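Draden teaching project – progress report for October
To: Märta Torvik, Buvia Fund

Dear Märta,

You asked for something you could read over a coffee, so I've kept the tables for the annex and will just tell you how we're getting on. Short version: the recordings are nearly where we promised, the remote control rig is finally behaving itself, and I'm going to ask you nicely about moving a bit of money (see near the end, sorry).

When I last wrote we had 2502 usable demonstrations across all the tasks. A usable one means a person drove the arm from start to finish, the joint readings and the video lined up, and whoever checked it afterwards was happy to let the robot learn from it. We've since added 295 from the sandwich task, which is the one I was fretting about in the spring. I'm much less worried now!

The sandwich task is our toy burger. The pieces stand on edge in clear holders either side of a tray, and the operator has to fetch them over one by one and build the stack lying flat. It sounds like a game for a rainy afternoon, but that quarter turn from upright to flat is horrible to do by remote control. You're watching a screen, your hand wants to twist at the wrist, and the arm at the other end has its own ideas about which way round is comfortable. Our first week of recordings was full of little pauses where people stopped to think, and the policy we trained on them learned the pauses beautifully. 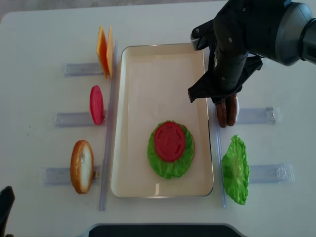 So we changed how people practise. New operators used to go straight on to the full burger. Now they spend their first morning moving the arm by hand with the motors slack, picking up the lettuce and laying it down, then the tomato on top, over and over until it stops being interesting. After that they do the same thing through the controller, and only then do we press record. It costs us a morning per person, but the hesitations have mostly gone and the paths look a lot smoother when you plot them.

The two brown patties are still the fiddly part. They stand close together, and if you come in a touch wide you nudge the one you didn't want. We've tried asking people to slow right down on the approach, which helped, and closing the gripper in two stages, which helped more. I'd like another month before I call that one sorted.

We also threw away 270 older recordings. I know that stings a bit. They were made before Antunes replaced the controller, and there was a lag between the hand and the arm that drifted over a session. We had a go at correcting it and gave up after some 6 days of fiddling. They're archived at Stultia if anyone wants them, but they're out of the training set and out of the total I'll be reporting at the year end.

Now the money. We've underspent on travel and overspent on operator hours, for the reason above – those practice mornings are paid. Could we move the travel underspend across? I'll send the form separately, and I've put the workings in annex B.

Next up is letting the trained policy have a go by itself, with an operator ready to take over the moment it gets stuck. Each of those takeovers gets saved as a fresh demonstration, so the bad runs should earn their keep as well. You'd be very welcome to come and watch, and to have a turn on the controller. Mornings are best, before ten if you can bear it.

All the best, and do ring if anything in the annexes looks odd.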